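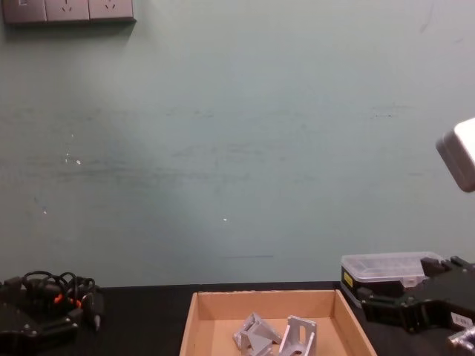 Joanne Entwistle asked, on reading the January report, whether 400 recorded examples of one handling task would be enough for the learning system to cope with parts that lie across each other. On present evidence they would not, and the plan for the second period has been changed accordingly.

Work at the Trikmont bench now centres on metal corner brackets presented in an open cardboard tray, with a two-armed station. The target for the task has been raised to 1,000 examples. Operators are asked to vary how the brackets lie between recordings, including overlapping and upright positions.

Recording was held up for 7 working days while the Demex control software was updated. The time was used to rewrite the operator instructions, and failed attempts are now kept and marked as such – they were previously deleted.

Two further operators have completed training. Spending remains within the sum agreed with Delorme. We request approval to extend the recording period by 14 days, with no change to the total budget.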